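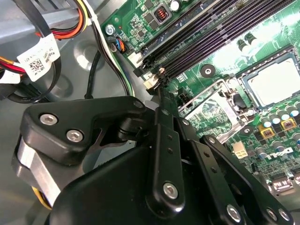
November. Layug Working Papers, parish studies desk

3.2 Who keeps the feast?

Of 1,364 entries in the Walano registers, only 15 record a patronal feast. Earlier writers took this as proof of neglect. We doubt it.

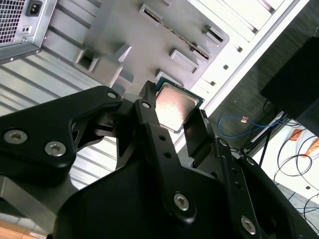 Clerks at Uron wrote down fees, and a feast that cost nothing left no line.

Figure 2

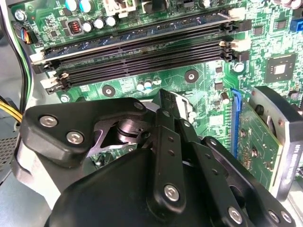
Dedication names fare no better as evidence. Two of the Hindunine chapels changed theirs without any visible change in worship. A name may sit in a parish much as the green motherboard sits in its open case in Figure 2, plain to see and silent about what it does.

Filed under: Religion & Society

Related papers
Burial fees at Uron
Lost chapels of Hindunine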